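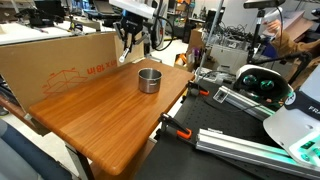
How to store a sports car over winter and bring it back in spring

A low-mileage sports car that sits from November to April needs more looking after than one that is driven every day. Tyres go out of round, batteries go flat, fuel goes stale and mice move in. Most of the damage we see in the shop in spring could have been avoided with one afternoon of work in the fall.

These are the steps we follow for customers' cars at Hudden. They suit any road car with a petrol engine that will stand for three months or more. If your car is still under warranty, read the storage section of the owner's manual first, and where it differs from this page, follow the manual.

What you will need

Car shampoo, two buckets and clean microfibre towels
Fuel stabilizer
Engine oil and a filter of the grade listed in your manual
A tire gauge and a compressor
A battery maintainer with a lead that suits your car
Wheel chocks
A breathable indoor cover
Steel wool or mesh for blocking openings
Masking tape and a marker

Set aside four hours. Add another hour if you are doing the oil change yourself and the car has a full undertray, as most mid-engined cars do.

Step 1. Choose the spot

A dry, unheated garage is fine. A damp heated one is worse than a dry cold one. Concrete floors draw moisture, so put down a sheet of heavy plastic or a few interlocking mats before the car goes in. Check the roof over the parking spot for drips on a wet day.

Leave enough room on the driver's side to open the door fully. You will need to get in during the winter, and a door edge against a wall is an expensive way to find out you parked too close. If the car is low, check that it clears the sill of the garage door with the nose lift down, in case the lift doesn't work in spring.

Don't park beside a furnace, a water softener or bags of road salt or fertilizer. All of these are hard on bare metal and brake parts.

Step 2. Wash and dry it properly

Wash the body, the wheels, the arches and the underside. Pay attention to the lower edges of the doors and the inside of the rear bumper, where grit collects. Bird droppings and dead insects left on for five months will etch the clear coat.

Drive the car for 20 minutes after washing. This clears water from the brakes and the door seams. Then dry whatever is left by hand, open the doors, hood and engine cover, and leave everything open for an hour or two. Wax is worth doing if you have the time. Bare carbon fibre parts should get the same wax or sealant you use on the paint.

Wipe leather with a damp cloth and a mild cleaner, then a light conditioner. Vacuum the cabin and the trunk. Empty the cupholders, the glovebox and the door pockets, and take out anything a mouse might eat or nest in, including tissues and the granola bar under the seat.

Step 3. Fill the tank

Add stabilizer in the amount given on the bottle, then fill the tank with premium. Use a station that sells ethanol-free premium if there is one near you. A full tank leaves less room for moist air.

The stabilizer has to reach the engine, so put it in before you fill up and drive home the long way. We keep a bottle in the trunk through October for this.

Step 4. Change the oil

Used oil holds acids and water, and neither should sit in the engine all winter. Change the oil and filter even if the car has done very little since the last change. Dry-sump engines have their own procedure for draining and for checking the level, usually with the engine hot and idling. Follow it exactly. Overfilling is common on these cars and it makes a mess of the intake.

Write the date and odometer reading on a strip of masking tape and stick it inside the engine cover.

While the undertray is off, look at the coolant hoses and check the coolant strength with a tester. The mixture should protect to a temperature well below anything your garage will see. Brake fluid more than two years old should be changed now too.

Step 5. Tires

Pump the tires up above the normal cold pressure, but stay under the maximum printed on the sidewall. On most cars we add 13 psi if the sidewall limit allows it. Put a piece of tape over the gauge cluster saying what you did, so that the car doesn't go out on hard tires in April.

Summer tires with a soft compound can crack if they are moved or flexed in deep cold. If the garage drops far below freezing, leave the car where it is until it warms up. Some owners fit an old set of wheels for storage and keep the good set indoors. Others use foam cradles, which spread the load and do a decent job. Both are better than jack stands for a car with independent suspension, where hanging the wheels for months puts the bushings and the dampers at an odd angle.

Step 6. Battery

Connect a maintainer. A maintainer is different from a plain charger: it watches the voltage and only feeds in what is needed. Check whether your battery is lead-acid or lithium before you buy, as the two need different settings and a lithium battery can be ruined by the wrong one.

Many cars have a charging socket in the trunk or the front compartment. Use it if you have it. Route the cable where the lid seal won't crush it.

If there is no power where the car is stored, disconnect the negative terminal. Before you do, find your radio code, put the windows down a finger's width if the doors are frameless, and make certain you can open the front lid without electricity. On a good number of cars the battery is under the front lid and the lid has an electric latch. The emergency pull is often behind a wheel arch liner or a tow-hook cover. Find it now.

Step 7. Park it

Roll the car into place and stop it with as little braking as you can. Leave the parking brake off. Pads can stick to the discs over a winter, and ceramic discs are not cheap to replace. Chock the wheels on both sides. Leave a manual gearbox in first or reverse. An automated gearbox should go in park if it has one. If yours has no park position, the manual will say what to do.

Set the alarm to its storage or garage mode if there is one, and turn off keyless entry. Keep the keys well away from the car. A key left in range can keep the car's systems awake and flatten the battery.

Step 8. Keep mice out

Plug the tailpipes with steel wool and hang a tag on the steering wheel to say so. Lay mesh over the air intake if it can be reached from outside. Set traps along the walls of the garage and check them every week. Don't put poison inside the car. Mice that eat it tend to die in the ventilation ducts.

Mothballs work, a little, and the smell stays in the carpets for years. We don't use them.

Step 9. Cover it

Let the engine go fully cold. Then put on a breathable cover made for indoor use. Plastic sheets and tarps trap moisture against the paint. The car and the cover both need to be clean or the cover will act like sandpaper every time it is moved.

During the winter

Look in every two weeks. Check the light on the maintainer, the traps, and the floor for leaks. Lift one corner of the cover and feel for damp.

Don't start the engine and let it idle. It won't get hot enough to dry out the exhaust or the oil, and all you get is more water in both. Either drive the car for a proper distance on a dry road or leave it alone. Detlef Wendt, who ran our service bay at Fakonville for 13 years, kept a list of cars that came in with rusted mufflers, and most of them had been idled in the driveway once a week.

Bringing it back

Wait until a couple of good rains have washed the salt off the roads. Then work through this order:

Take off the cover and fold it with the outside facing out.
Remove the steel wool and mesh.
Look under the hood and the seats for nests and chewed wiring.
Unplug the maintainer, or reconnect the battery.
Set the tires to normal pressure, cold.
Check the oil, coolant and brake fluid.
Press the brake pedal several times. It should be firm.
Start the engine and let it settle for a minute.
Check the dash for warning lights and the floor for fresh drips.

Some warning lights come on after a battery has been disconnected and clear once the car has been driven a short way. Steering angle and stability lights are the usual ones. A red brake or oil light is another matter. Shut the engine off and find out why.

Drive gently for the first 18 kilometres. Expect a scraping noise from iron discs for the first few stops while the surface rust comes off. A slight thump from the tires is normal as well and should fade as they warm. If it is still there the next day, the tires have flat-spotted and will need to be looked at.

Book your spring alignment early if the car needs one. The Hirose Road shop fills up by the middle of April, and the Norer shop only has the low-entry lift on weekday mornings.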